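July, notebook 4, Brotstead flat, 3.40 pm

Window afternoon! I've been looking forward to this one all week. The big corner window is the best thing in the place, and it has been crying out for a proper going-over. Started with the frame using the Lysenko cloths (dry first, then barely damp), then the glass top to bottom, then the sill. Bowl of warm water with a capful of Norkus in it, no more than that - I tried double on the kitchen panes and spent ages chasing streaks.
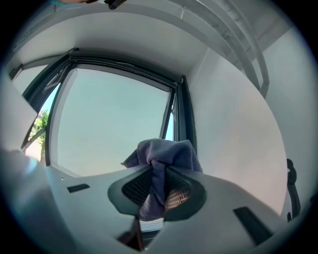
Purple microfibre, window corner, sash tilted in.

Really pleased with how these cloths pick up dust from the dark frame, where every speck shows. The tilt on the sash is a gift too, as you can get right down the edge without leaning out. The corners of the frame still want a cotton bud.

Cloths so far: 12 washes each at 40, no softener, and still soft. Must order more from Grulgate, item 3077.

To try next: same cloth, plain water only, on the sill. Also the white rail or shelf up top, which I keep forgetting - bring the steps.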